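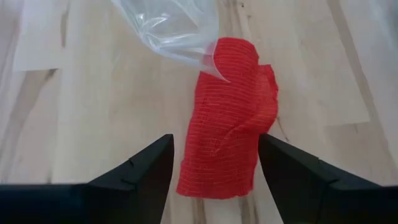 Über uns

Die Homia Textilpflege GmbH ist ein mittelständischer Dienstleister für die Aufbereitung, Ausbesserung und Lagerung von Textilien. Zu unseren Auftraggebern zählen Pflegeeinrichtungen, Internate, Hotels und kommunale Träger. Das Unternehmen beschäftigt 57 Mitarbeiterinnen und Mitarbeiter an zwei Standorten.

Unternehmensgeschichte

Hervorgegangen ist die Gesellschaft aus der Wäscherei Vanex, die zunächst ausschließlich Bett- und Tischwäsche für Gasthäuser im Umland bearbeitete. Mit der Übernahme der Änderungsschneiderei Timeo kam die Instandsetzung von Oberbekleidung hinzu. Seit der Zusammenführung beider Betriebe firmiert das Unternehmen unter dem heutigen Namen. Die Bezeichnung Timeo wird für die Schneiderei weitergeführt und findet sich bis heute auf den Auftragsscheinen.

Leistungen

Bewohnerwäsche wird namentlich gekennzeichnet, nach Pflegehinweis sortiert und schrankfertig zurückgeliefert. Kleinere Schäden - offene Nähte, fehlende Knöpfe, gelöste Säume - beheben wir ohne gesonderten Auftrag, sofern der Rahmenvertrag dies vorsieht. Die Rücklieferung erfolgt in der Regel innerhalb von 48 Stunden nach Abholung. Für Strickwaren und Wollsachen gelten abweichende Fristen, die dem jeweiligen Leistungsverzeichnis zu entnehmen sind.

Derzeit betreuen wir 43 Einrichtungen. Jeder Einrichtung ist eine feste Ansprechperson im Innendienst zugeordnet, die auch Reklamationen entgegennimmt.

Ausbildung

Homia bildet in den Berufen Textilreiniger/in und Änderungsschneider/in aus. Nearly die Hälfte der Fachkräfte in der Schneiderei hat ihre Ausbildung im eigenen Haus abgeschlossen. Bewerbungen für das kommende Ausbildungsjahr nimmt die Personalabteilung schriftlich entgegen.

Umwelt und Verantwortung

Nicht mehr verwendbare Textilien werden nach Rücksprache mit dem Auftraggeber der stofflichen Verwertung zugeführt. Die Dosierung der Waschmittel wird regelmäßig überprüft und dokumentiert.

Stand: 24.07.2019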